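Slicing and Storing Daikon: Frequently Asked Questions

Satex Kitchen Notes — Vegetables

These are the questions we get most from October on, when the big white radishes come in and people buy more than they can eat in a week.

Do I have to peel it?
For pickles and soup, yes. The skin is tougher than the flesh and can taste bitter. Use a regular vegetable peeler and go over it twice if you still see faint lines under the surface. For grated daikon you can leave the skin on if it's young and thin.

Are small brown spots a problem?
Faint spots on the surface are usually fine. Trim them if you don't like the look. Throw the radish out if it's soft, slimy or smells off.

Which way should I cut it?
Crosswise for rounds. Trim the end flat, lay the radish on a bamboo or wooden board and work in from the flat end. A cleaver is good for the thick part, and a pegged wooden dish rack will hold it upright between jobs. Put the slices straight into a clear bag as you go.

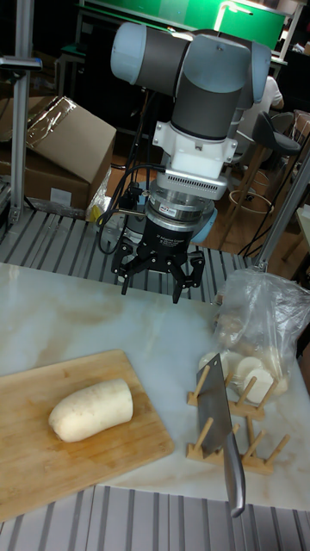 Nuanchan Bunnag wrote in to say that she stopped using a cleaver for the thin rounds and now keeps it for splitting thick pieces. A long, narrow blade sticks less, she finds, and her slices come out more even. She also wipes the blade with a damp cloth every 10 slices.

We agree that a narrow blade is easier for most people. Use whichever knife you keep sharp.

My radish rolls. What can I do?
Shave a thin strip off one side and set it down on that side. Put a damp towel under the board if the board slides too.

How thick should the slices be?
Thin for salad, a little thicker for quick pickles, and as thick as your thumb for simmering. Keep them even within a batch or they won't be ready at the same time.

Can I cut the whole radish at once?
You can, but an uncut piece keeps better than slices. Cut what you need and wrap the rest, cut end covered.
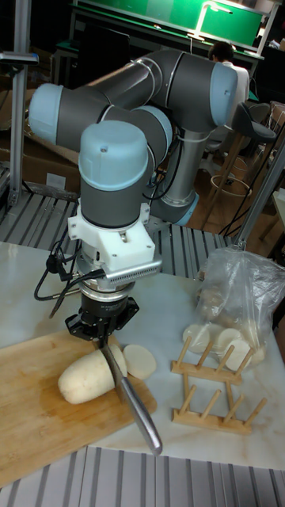
Salt the slices you're using for quick pickles and leave them for 30 minutes, then squeeze them out by the handful. Simmered daikon needs no salting. Give thick rounds 40 minutes on low heat — longer if a skewer still meets resistance in the middle.

How long do slices keep in a bag?
A few days in the refrigerator. Press the air out and close the bag. If water collects in the bottom, pour it off.

Why does my refrigerator smell?
Cut daikon gives off a strong smell, and a thin bag won't hold all of it. Double the bag or use a container with a tight lid.

How do I look after the board and rack?
Wash both by hand and stand the board on its edge to dry. Rub either one with food-grade mineral oil when the wood starts to look dull. Don't put them in the dishwasher.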